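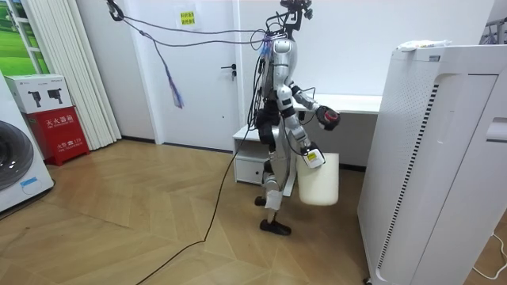 Print | E-mail

From: Tegan Stubbs
To: Bultescombe Tidy Rooms list
Date: 04/10/2018
Re: Carrying the bin to the mess

Hi everyone,

Nour's question a few messages back got me so fired up that I did half my own place before I sat down to answer it! I'll put her message in first so that the new people can follow along.

> From: Nour Yammine
>
> Hello all. My spare room has a desk, a bedside cabinet and a
> washing machine in it, and every flat surface collects rubbish.
> Bags, cups, receipts, the lot. I go through it properly every
> March and it's back to its old self a fortnight later. I have
> one bin and it lives behind the door. Do people keep a bin at
> each spot? Or do I need to be stricter with myself? I don't
> want to spend much, I've already gone over on the desk.
>
> Nour

Nour, please don't buy more bins. One light plastic one with a good rim on it will do the whole room, as long as it comes along with you. I used to scoop everything up in my arms and walk it over to the bin, dropping a receipt every second step, and then Abla Atallah (hello Abla, I still owe you a casserole dish) told me to pick up the bin instead. I felt a bit silly. And then I did the room in the time it takes the kettle to boil, and I've been boring people with it at parties ever since.

Have one hand for the bin and one hand for the rubbish. Start at the door and go around the walls in one direction, and don't put the bin down until you're back where you began. If you put it down you'll start reading something.

I'm a big fan of a white desk with a bedside cabinet tucked in next to it, by the way. The cabinet top sits a touch lower than the desktop, so it's a landing pad for whatever is in your hand when you sit down. That's lovely for a cup and terrible for bags.
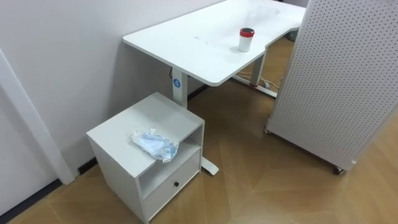
Photo: Bultescombe list archive

See the bag on the cabinet? A bag like that can stay put for weeks, and I think it's because it hardly looks like anything. Your eye goes straight past it to the cup with the red lid. So I do bags first, always, before anything with a colour to it.

Wissam Khalaf asked me off-list what order I go in after that. It changes a bit with the room, but mine at home goes like this:

1. Soft rubbish off the low surfaces – bags, wrappers, tissues. Squash it in your fist and in it goes.

2. Floor, but only what you can reach without shifting furniture. Watch for cords, I've gone over on one twice. If there's a washing machine in the room, look along the bottom edge, where the socks go to retire.
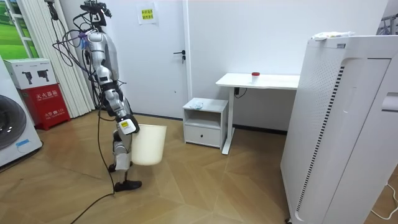
3. Cups, bowls and anything else that belongs in the kitchen. They don't go in the bin, obviously, but gather them in one place and take them out in one trip. Mwanaisha Kinyua swears by doing this one first and we have agreed to disagree!

4. Desktop last. Wipe it with a damp cloth and then look at it side-on, since white tops hide their smudges under the glare.
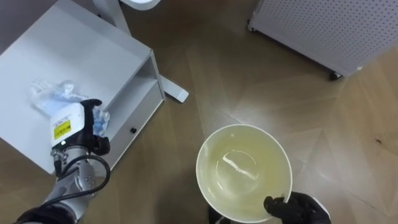 The bag, and the open shelf under the cabinet top.

One more thing about that open shelf. It will fill up. Mine did, so now it gets 2 things and no more: my library book and the roll of bin liners. The drawer underneath can be as shocking as it likes, that's between you and the knob.

On liners, I get the roll of 200 and keep it right there near the bin, and they've been great. Wissam prefers the pack of 25 from the Majali shop and says they don't split. Happy to hear other favourites.

Nour, have a go and tell us how you get on. And if anyone has a good trick for the gap behind a desk leg, where all the fluff gathers, I'd really love to read it. I've got a ruler with a sock on it and I'm sure we can do better.

Cheers,
Tegan

Print | E-mail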